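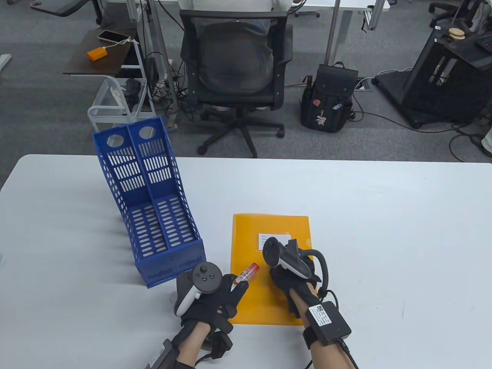
Why do so many people still keep their recipes on paper? Paper puts up with a kitchen, and it holds on to things a screen lets go, like the note in the margin that says to halve the salt.

I have spent the past two months reading other people's recipes, and I can't think of a better way to get through a winter. It began at the recipe swap in Skakport, where 39 households turned up last September with shoeboxes, binders and one very full bread tin. There were 21 versions of the same apple cake! Some called for buttermilk, one for cold coffee, and a card from 1961 simply read "bake until it smells right."

What I love is how much people write around the cooking itself. Who came to dinner, what the weather did, whether the dog got the crust – it all ends up there, usually in pencil.

Pratance, the small press behind the swap, is now gathering the best pages into a book, with every crossing-out left in. The apple cakes get a chapter to themselves, and so do the pickles from Akiveck, where dill goes into nearly everything (try it with carrots, you'll be glad you did).

My own copy of the cold coffee cake already has a brown ring on it. I use dark roast, and I bake it for five minutes longer than the card says.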